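Osamu Sugawara has been repairing other people's soft toys for 35 years, and he still gets a bit giddy when a parcel turns up. I rang him a few minutes after one had, and I could hear the packing tape coming off while we said hello.

"Sorry, sorry, I'll put it down," he said. He didn't put it down. It was a bear, an old mohair one with no growl left in it, and we spent the first part of our chat on growlers, because how could you not?

A growler, for anyone who hasn't had one in their hand, is a little weighted bellows inside a tube. Tip the bear and the weight drops, air goes past a reed, and out comes the noise. "People think it's ruined and they want a new one," Sugawara said. "Nine times in ten it's the cloth on the bellows. I can patch that! Then it's the same voice their mum heard."

He runs Hodik, his mending business, out of the back half of his house, and sees to toys of every age. Mohair gets the glory, but he is just as keen on modern plush, the sort that lives on a kid's bed and gets dragged to kindy and back. 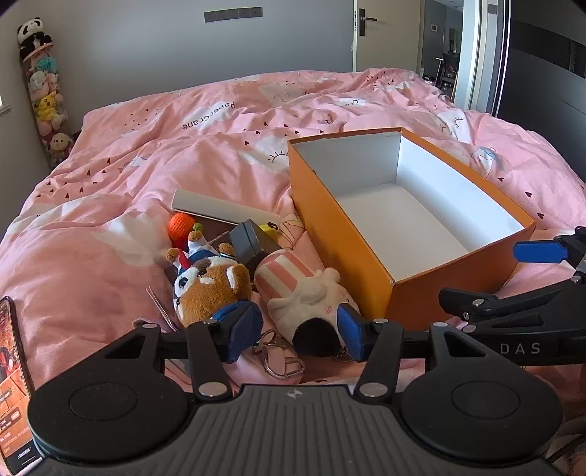 Sugawara's sister, Flulier, reckons the modern ones are the harder job, and says he'd never admit it to a collector. Polyester pile melts if you so much as look at it with a hot iron, she told me when he handed over the phone, and a matted patch on a cheek can take longer to bring back than a whole new paw.

"She's right," he said, back on the line. "Old mohair forgives you. Polyester, you get one go."

His method for matted fur is lovely and slow. Cool water, a drop of wool wash on a cloth, surface only, then a soft brush worked from the tips down. No dryer, ever. He lets the toy sit in moving air for 2 days before he'll decide whether it needs anything more. I asked what tempts people into wrecking things and he groaned. "Glue. Hot glue on a seam. I've spent whole afternoons picking it out of a rabbit."

For seams he uses a ladder stitch, pulled snug every few centimetres, with upholstery thread if the toy gets carried by one arm. (They all get carried by one arm.) Stuffing he keeps wherever he can — washed, teased out by hand and put back, with new fill only in the neck, where things go floppy first. 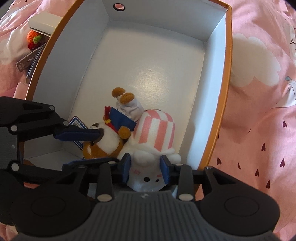 4 min read

The February backlog nearly did him in, he admits. He had 121 toys on the shelves, each with a paper tag and a note from its owner, and he reads every note before he picks up a needle. Some are a line long. One ran to six pages and included a map of where the elephant had been lost.

"I love the notes," he said. "They tell you what to leave alone. A lady wrote, please don't fix the ear, he's always had that ear. So I fixed the leg and I left the ear."

He'll be teaching a beginners' class again this winter, hand sewing only, bring your own patient. I've put my name down. My dog Stavia got hold of a koala of mine in 2019 and I've been too scared to touch it.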